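Little plates, paper cups and a lot of planks

January is when I finally get to the things I meant to photograph all fall, and this year that meant party tableware. My friend Montserrat Olvera runs a small supper thing out of her house (she calls it Nomedance, don't ask me, it was the name of a song she and her sister liked) and she has gone completely over to small plates and throwaway cutlery for the casual nights. I have been teasing her about it for ages, and then I went and fell for the stuff myself! So this page is a short one, all about the table.

I'm a sucker for pastel anything. The pink and the light blue were what got me, because they're so soft next to bare wood, and I didn't want a tablecloth anywhere near them. A plain brown cup between the two keeps it from looking like a baby shower. Consuelo (that's the sister) thinks it still looks a bit like a baby shower, and she may have a point, but I love it.

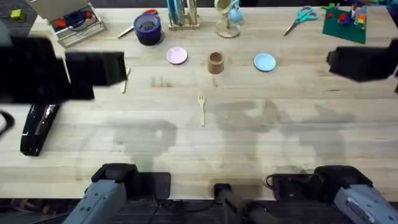
I've been asked a lot about mixing colors, so let me just say what I do. I pick two that are light and one that is dull, and I stop there until I'm really sure I want another. Cardboard brown is my favorite dull color because it goes with everything and it doesn't fight the wood. If you're buying for a crowd, the packs of 100 are the way to go for forks, and you will still run out of them before you run out of napkins. Montserrat got down to 13 forks one night and started handing out teaspoons from her own drawer, and one of those teaspoons has never come back.

Plates are another story. I like them small for snacks, since people come back for seconds anyway and a big plate of olives looks kind of sad. Lourenço Coelho, who cooks for her sometimes, grumbles that nothing he makes fits on them. He'd serve soup in a bathtub if you let him, so I take that with a grain of salt.

Now for the forks. I used to think wooden forks were the worst thing to ever happen to a potato salad (that dry feeling on your tongue, ugh) and I still wouldn't hand one out with steak. For cake, though, or melon, or little cubes of cheese, they're just right, and they look so pretty on pale boards. Four short tines, a slim flat handle, no fuss. On this one I really like how the grain of the table runs on a slant past it. There's a darker cup in the mix too, a purply navy, over by the pink plate. That would be me breaking my own rule about stopping at three.
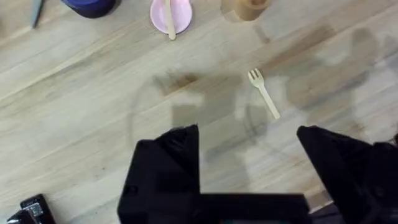
What's next

I want to do a page on serving bowls, and Natália Slanina has promised to lend me hers if I drive over and pick them up myself. She has about 70 of them, stacked in a hallway closet, and I'm a little scared of that closet. If you have a good trick for getting beet stains out of a wooden table, please write and tell me. I've tried lemon and I've tried salt, and so far the beets are winning.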